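Fusach - new tape, anyone heard it yet?

gutterhymn
Picked this up at the Briswood show on Tuesday and I've played it 12 times since, no joke. Six songs, all of them mean. The drums sound like they were tracked in a stairwell and I love it! Side B opener is the best thing they've done. There's a hand-numbered insert too, mine's 109.

moth_tax
Got number 274 in the mail this morning. Gotta disagree on the drums though, the snare is so loud I lose the bass completely. The first demo had way more low end. Am I the only one who misses that?

gutterhymn
You kind of are, sorry haha. The first demo is mud. I like mud, but you couldn't make out one riff on it, and these riffs deserve better (that slow bit in track 3 - come on).
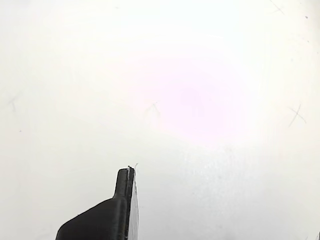 Anyway, I played it on my buddy's good deck last night and the bass is in there, it just needs volume. Try it on real speakers before you write it off.

slowpoke_dbeat
I'm with moth on this one. Sounded much heavier live. Also the vocals are drowning in reverb, what happened to just yelling?

moth_tax
THANK you. Okay, tried it on the big speakers. Bass is a little better, snare still hurts. Track 3 rules, I'll give you that.

wrongway_ray
Anybody know if they've got copies left? I missed Briswood because of work and the Fludent distro page says sold out.

gutterhymn
They had a small stack at the table when I left. They're playing again in May with Wang, so I'd ask there. Bring cash.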